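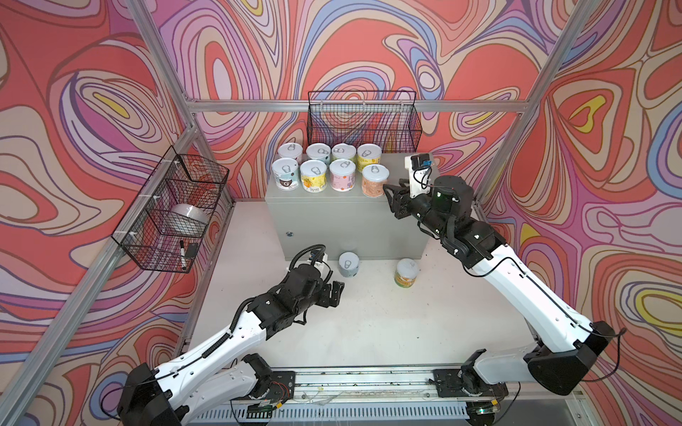 Talks > Storage and Display > Speaker notes

18/12/2018
Posted by the Wistus office

THE TIDY ROW: DO SNACK CANS NEED A SYSTEM?
Notes for the Dunmore session. 30 minutes including questions, so keep the opening short.

Start with the brochure line. Read it out, slowly: "A place for every product and every product facing forward." Leave a pause. Ask who has a cupboard at work that looks like that after lunch.

Then say where I stand. I've sat through plenty of talks on shelf organisation and I've come out of most of them owning another basket. I'm not against tidiness. I want to know what it costs to keep up and who's doing the keeping up.

1. Rows

Two rows of cans on a cabinet top looks terrific. The back row is the trouble. If the cans are all much the same height, you lose the back row the minute you fill the front. People take from the front, the restocker fills the front, and what's behind gets older.

The standard answer is to rotate stock. Fine. Who rotates? In the Prandau trial the roster had 27 names on it in March and the rotation column was mostly blank by the end of the month. (Don't labour this. Someone from Prandau may be in the room.)

My suggestion is dull: one row, and stop buying when the row is full. A second row needs a reason.

2. Colour and pictures

The claim from Flondham's guide is that people find things by colour, so sort by colour. I half believe it. A bear's face on a white can is easy to ask for. You say "the bear one" and the other person gets it. Orange fruit on yellow, also easy. But put a pale pink next to a peach next to a cream and I reckon most of us are reading the label anyway.

And the colours were picked by whoever sells the stuff. They tell you about flavour if you're lucky. They don't tell you which one was opened yesterday or which one has nuts in it.

Ask the room: has anyone here sorted by colour and still been doing it six months later? Wait for hands. If there are plenty, concede the point and move on.

3. Lids

Pull-tab lids get oversold. Yes, no can opener. Yes, the little ring symbol on top is clear enough. But stand over a shelf of white lids and they're all the same shelf. Every bit of artwork is on the side, so the can only works if it's stored at eye level or below it and facing out. On a low cabinet you're looking down at lids.

Marker on the lid fixes this, and it's cheap. Write the date. Keep the marker within reach, or it won't get written. I'd sooner see one pen in a basket than a label printer in a locked office.

4. Baskets

This is where I'll lose some of you. Wire mesh baskets are good for seeing what you own. They're also where things go when they don't have a home: a roll of tape, a pen, whatever was in your hand. I don't mind that. Call it the odds and ends basket and be done with it.

What I do mind is buying the second one before the first is full. An empty basket over a shelf gives you a feeling of capacity, and you pay for it and then reach around it. Cable ties will hold a light one well enough, and they let you change your mind with a pair of snips. Put it up, try it for a fortnight, cut it down if it's still empty.

5. The lockable cabinet

Short section. If you keep the snacks on top of the cabinet, the lock isn't protecting the snacks. Worth asking what it's for and whether the good flat surface is being wasted on display.

Also: cans on the floor. Every site has a couple. The usual advice treats this as a failure of the system. Could be someone halfway through restocking, could be there's no room on top. Find out before you draw up a new diagram.

6. Numbers, for anyone who asks

The Flondham guide quotes 2328 items handled and a 62 per cent improvement in "retrieval". I wrote asking what was being timed and what it was compared with, and haven't had a reply. Don't put it on a slide. If it comes up, say that and no more.

Finish

No summary slide. Hand out the blank shelf sheets - one per table, they always run short - and ask each table to plan a shelf with one row, one basket and one pen. Then ask what they had to leave out. Take questions from there until the room is needed.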